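在Celtcombe看纸艺展和Sarnik工作室的一天

我学中文已经很多年，但是用中文写游记还是第一次。如果有的句子不太顺，请大家原谅。平时我在这里写的是怎么切贴纸、怎么做卡片，今天换一个题目，写一写我去Celtcombe参观的事情。

Celtcombe是一个小镇，每年有两次纸艺和手工材料的展会，一次在春天，一次在秋天。我从前只买过秋天的票，可是都因为工作没有去成。这一次我提前请了假，坐早上第一班火车，下车以后走过一座桥，再走一段上坡路，就到了展会的大厅。门票可以在门口买，也可以在网上买，网上买的人要走左边的门，我排错了队，浪费了一点时间。

大厅比我想象的小，但是摊位很密。靠近入口的地方都是卖纸的。有棉浆纸、描图纸、带珠光的卡纸，还有一种很薄的不干胶纸，专门给家用切割机用。我一直找不到合适的透明标签纸，因为我的喷墨打印机在透明材料上印出来的字常常会花。摊主给我看了一张样品，告诉我要选“照片纸”的模式，印完以后放一个晚上再切。我买了两包，回家试了，字边确实干净很多，不过黑色还是有点淡。

再往里走是刀片和垫子。我在Cullus的摊位停了很久。他们做的切割垫分三种粘性，颜色不一样，薄纸用粘性最低的那一种。我以前不懂这个，描图纸总是撕坏。他们现场切了一张很复杂的花边，然后把垫子翻过来，让纸朝下，慢慢地弯垫子，不是去拉纸。这个动作我在视频里看过，可是亲眼看到才明白应该弯到什么程度。 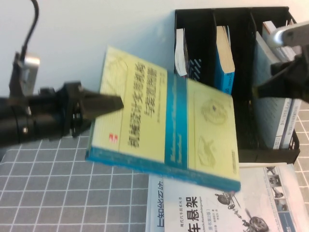
中午我没有在大厅里吃饭，因为下午一点半约好了去参观Sarnik工作室。展会的票不包括这个参观，要另外写邮件报名。从大厅走过去要穿过一个旧的砖厂，路牌很少，我问了两次路。

Sarnik做的是信封、地址标签和小批量的请柬。工作室在二楼，楼下是仓库。我们这一组人先看裁纸，再看烫金，最后看包装。裁纸的机器声音很低，刀下去的时候地板会轻轻地震一下。他们一次最多裁200张纸，再多的话，最下面的几张会偏。我在家里用手推的裁纸刀，五张就已经偏了，所以听到这里我有一点羡慕。

烫金的部分我最喜欢。一块小铜版装在热板上，金箔从上面走过，压一下，一行字就出来了。带我们参观的师傅说，字体太细的时候，金箔会断，太粗的时候，字中间的小洞会被填满。她建议做地址的时候用比较圆的无衬线字体，字号不要太小，两行之间多留一点空。我把这句话写在本子上，因为我去年做的圣诞标签正好是相反的：姓用了一个很细的花体，地址挤在下面，邮递员能看懂算我运气好。

大家还可以自己试一张。我选了深蓝色的卡纸和哑光金。压的时候要数到三，我数得太快，左边的一个字母只出来一半。第二张就好了。两张我都带回来了，坏的那张现在当书签用。

包装的房间里有一面墙的小抽屉，放着各种尺寸的信封样品。我问能不能买零散的，他们说可以，但是每种尺寸至少要买26个。我觉得这个数目很奇怪，问了原因，回答是一个盒子正好装这么多。我买了一盒方形的灰色信封，打算六月妹妹搬家的时候用，给她做一套新地址的通知卡。

参观结束以后我又回到大厅，因为早上没有看完。下午人少了，有些摊位开始打折。Beltrán的摊位卖印章和印泥，他们的橡皮章可以自己提供图案来定做，要等三个星期。我问了一个有汉字的地址章能不能做，他们让我发矢量文件，笔画之间的距离不能太小。我的地址里有一个“囊”字，我想可能有困难。最后我只买了一块绿色的印泥，颜色像老的邮筒。

讲座在小厅里，题目是怎样把文字和形状做成一个图层。内容对我来说比较简单，讲的人用的软件版本也和我的不同，按钮的位置不一样。不过我学到一个小办法：在对齐以前，先把每一行字单独居中一次，然后再合并，这样换字体的时候不用从头开始。提问的时间太短，我举了手，没有轮到。

给想去的人写几点实际的情况：

大厅里可以刷卡，但是卖旧纸和旧邮票的几个小摊只收现金，镇上的取款机在火车站里面。
存包的地方下午五点关门，比展会早半个小时。
卷起来的大张纸请自己带一个纸筒，现场卖的纸筒很贵，而且盖子容易掉。
Sarnik的参观要走一段很陡的楼梯，没有电梯。
咖啡一般，苹果蛋糕很好。

我一共花的钱比计划的多，多出来的部分主要是纸。火车上我把所有的样品拿出来看了一遍，发现有一包描图纸的角已经折了，应该是我放在信封盒子下面压的。折了的部分可以切掉，做小标签还够用。

下一篇我会写怎么用这次买的透明标签纸做回信地址，包括打印机的设置和我切坏的那几张。

写于2025年4月7日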